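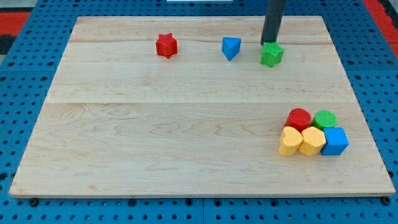 Stars and a triangle on one of our maple-grained boards.

About Plorow

Plorow makes shape blocks and the boards they sit on. We sell to preschools, elementary schools, therapy practices and families, and we have a small workshop and an office in the same building in Moffat. There are 6 of us.

The company was started by Ross Ritchie and Ibrahim Idahosa. Ross had been building kitchen cabinets and was left with a lot of short lengths of maple that were too good to burn. Ibrahim was teaching kindergarten and wanted sorting blocks that didn't slide off the table every time a child leaned on it. Ross glued up a few boards from the offcuts, Ibrahim took them to his classroom, and the other teachers on his hallway asked for some. We sold our first sets out of Ross's garage that July.

What we make

Our blocks come in red, blue and green, among other colors. The six-pointed star is the shape people know us for. We also make a triangle, a square, a hexagon and a few others that come and go. The faces have a matte, slightly rough finish. We tried a glossy one early on and went back – the glossy blocks slipped in small hands and showed every fingerprint.

The boards are made from planks joined edge to edge. We don't stain them. Grain varies a lot from one board to the next, and some have strong wavy figure running through one half and almost none in the other. We don't sort for this, so if you order several boards for one classroom they won't match. Schools that want boards from the same batch can ask when they order and we will do what we can.

Every set comes with a sheet of activities written by Ibrahim. Most of them are simple: line up three blocks with the same gap between them, push a group together so that no board shows through, find all the stars, copy the row your partner made. The sheet has no age limits on it. We have seen the same activity used with three-year-olds and with adults relearning hand control after an injury.

How we work

Wood comes in at the back of the building and is left to settle before we cut it. Boards are glued, clamped overnight, planed, sanded and oiled. Ross still does most of the planing. Blocks are made in the front room, one color at a time, and checked by hand for sharp points before they go into the bins. Stars take the longest to check.

Last year we shipped 1,099 boards. We keep 266 schools and practices on our regular list, and more than 2,000 families have bought from us directly. Until a few years ago all the family orders went through a store called Hirora. We now handle those ourselves, and Hirora carries only the starter set.

Jendberg

In the spring we took over the Jendberg line of wooden trays and storage boxes when its owner retired. The trays are the right size for our blocks, and many of our customers were already using them that way. Jendberg products keep their name and their prices for now. Orders placed with the old Jendberg address are forwarded to us.

Repairs and replacements

Lost blocks can be replaced one at a time. Tell us the shape and color and, if you know it, the year you bought the set, as our green has changed slightly over time. Boards that have dried out or picked up marker can be sent back for sanding and fresh oil. You pay the postage to us and we pay it back to you. A board that has split along a seam is replaced free of charge, however old it is.

Visiting

The office is open from 9 a.m. to 4 p.m. We don't have a shop floor, but teachers are welcome to come by and try the sets before ordering. Please call ahead so that one of us can clear a table. Parking is on the street – the lot behind the building belongs to the tire place next door.

For school orders and quotes, ask for Ibrahim. For boards, repairs and anything to do with Jendberg, ask for Ross.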